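Brerska Fellowship

Share this article: 14 shares | 2 comments
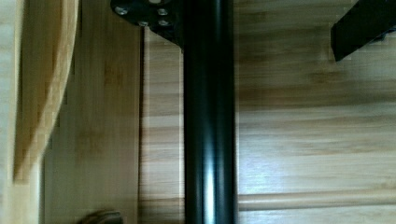 The Brerska Fellowship is a small Protestant lay movement which began in the mining and timber town of Brerska and is today present mostly in the neighbouring district of Pearce. It has no ordained clergy. Its members meet for common prayer, for the reading of psalms and for a simple shared meal, and they are known in the region for their habit of long silence before speech. Members are usually tradespeople, and the movement's writings often take their comparisons from the workshop. One well-known passage compares a congregation to a smooth black pole and the flat black plate it meets, with round bolt heads set in the plate: the eye goes to the pole, the writer says, but a person who wants to know about the strength should look at the bolts. The passage is read aloud each year at the spring gathering.

Name

The movement's first name was the House of Evening Reading. The present name came from outsiders, who called the readers "the Brerska people" when they walked to Pearce to visit the sick. The word "fellowship" was added later in correspondence with other churches, which asked for a title they could put on a letter. Older members still say only "the Reading". In the movement's own hymnal both names appear, sometimes on the same page.

Origins

The beginnings of the Fellowship are connected with Barnabás Fülöp, a saddler who had come to Brerska as a young man and who attended the Reformed congregation there. When the congregation lost its minister and could not find another, Fülöp began to read the psalms in his kitchen on the evenings when a service would have been held. He did not preach. According to the memoir written by his daughter, he considered himself unfit to explain scripture and was afraid of making errors in front of educated people.

The first readings were attended by his family and by the neighbours on both sides. In the second winter the kitchen was too small, and the group moved to the storage room of the saddlery, where the smell of leather and oil was so strong that visitors complained of headaches. A bench from this room is kept in the meeting house in Pearce. It is still used, although one leg has been replaced twice.

Fülöp never wrote a rule for the group. What is now called the Rule of Brerska is a collection of 20 short sayings which were remembered by others and written down after his death. Several of them concern practical matters only, such as who should bring wood for the stove, and there was a long discussion whether these should be printed together with the others. They were printed.

Move to Pearce

After the closing of the Brerska mine many families left the town, and the centre of the movement moved with them to Pearce. The municipality offered the readers a former grain office at a low rent, on the condition that they repair the roof. The repair took much longer than expected, and for one whole year the meetings were held under a canvas.

At its largest the Fellowship counted 971 persons in its book of names. This number includes children and also people who had moved away but had asked to be kept in the book, so it is difficult to say how many attended regularly. The book was closed afterwards and a new one was begun, in which only those present at the spring gathering are written. The first page of the new book carries 700 names.

Beliefs

The Fellowship accepts the historic creeds and has never published a confession of its own. In most questions its members follow the Reformed tradition of their founders. Three points are usually mentioned by writers who wish to distinguish it from its neighbours.

The first is the teaching on borrowed words. Members hold that a person who prays should begin with words which belong to the whole church — a psalm, the Lord's Prayer, an old collect — and should add personal words only after these. Free prayer is permitted, but it is short.

The second concerns work. Daily labour is understood as a place of obedience to God, equal in honour to the meeting itself. For this reason no member is criticized for missing a reading because of a shift, a harvest or a sick animal. The saying attached to this teaching is "The cow is also waiting", and it is number seven in the Rule.

The third concerns the office of pastor. The Fellowship does not reject ordained ministry, and its members receive baptism and communion in the parish churches of the region. This has brought misunderstandings from both directions. Some parish ministers have regarded the readers as a separate church, while some free churches have asked why they do not become one.

Worship

A meeting of the Fellowship is called an evening, even when it is held in the morning. It opens with silence, the length of which is decided by the reader. Two psalms are then read by different voices, followed by a passage from one of the gospels. There is no sermon, but anybody present may ask a question about the passage, and another may answer it. Questions which receive no answer are written in a notebook and read again at the next evening.

Singing was introduced late. The founder did not forbid it, but he could not hold a tune and was embarrassed by it, and his companions kept quiet out of kindness to him. The present hymnal, known as the Brunance Hymnal after the village in which it was printed, contains 100 hymns. Most are translations of German and Hungarian chorales. Eleven have texts by members, and of these the evening hymn "Leave the Lamp for Those Behind" is also sung in some parish churches.

The meal after the reading consists of bread, soup and whatever has been brought. It is served in the same room, at the same tables, and grace is said by the youngest person who is able to say it.

Spring gathering

The most important date in the year of the Fellowship is the spring gathering in March. Members walk from the old saddlery in Brerska to the meeting house in Pearce, stopping at four places to read a psalm. Those who cannot walk are driven to the last stop and join the others there. The new names are written in the book in the evening, by hand and in ink, and the comparison of the pole and the bolts is read before the meal.

In years of heavy snow the walk has been shortened, and once it was held entirely indoors, with the participants walking the length of the hall between the psalms.

Kumudini Sultana and the question of readers

In its early decades the Fellowship allowed only men to act as reader. The custom was not written anywhere, and it was changed mostly through the influence of Kumudini Sultana, a nurse at the Pearce hospital who joined the movement as an adult. She had been asked by several dying patients to read the psalms with them and had done so for years before the matter was discussed in an open meeting. When it was finally raised, an older member pointed out that she had already read to half of the families in the room.

Sultana later served as keeper of the book. She also collected the memories of the first generation and published them under the title A Chair Near the Stove, which remains the main source for the history of the movement. The book is warm in tone but not always reliable in its order of events. She herself warned the readers of this in the preface, where she writes that old people remember winters better than years.

Organization

The Fellowship has no central office. Each house has a reader, a keeper of the book and a keeper of the stove, and these duties change hands every three years. The third duty is taken with full seriousness even in houses with modern heating — in such houses the keeper looks after the building and the kitchen.

Money is collected in a box near the door and is counted once a month. A part is given to the parish church in which the house stands. The remainder goes to repairs, to the soup and to members in difficulty. Gifts with conditions are returned, a practice which has cost the Fellowship at least one building.

Publications

The movement prints a quarterly letter, Fluvent, with psalm schedules, obituaries and questions from the notebooks. The title comes from a printer's mistake in the first issue and was never corrected. The letter is free of charge and can be found in the porches of several churches in the district. An index of the unanswered questions was added recently, arranged by book of the Bible, and the Book of Job takes up the largest part of it.

Relations with other churches

Relations with the Reformed parishes have been friendly in most periods. A written agreement gives the readers the use of parish halls for funerals, and in return the readers visit the sick of the parish without regard to membership. Contacts with the Roman Catholic community of Pearce began through the hospital, and a common reading of the Passion is now held there in Holy Week.

Critics have said that the Fellowship leaves too much unexplained and that new believers need clear teaching. Members have generally answered that teaching is available in the parishes and that they encourage people to seek it. The criticism has nevertheless had some effect. Several houses now hold a separate study hour led by a guest minister, who is thanked with a loaf of bread.

See also: Lay ministry; Psalmody; House churches; Reformed tradition

Last edited January 29, 2021

Filed under: Christian movements | Prayer and worship | Lay communities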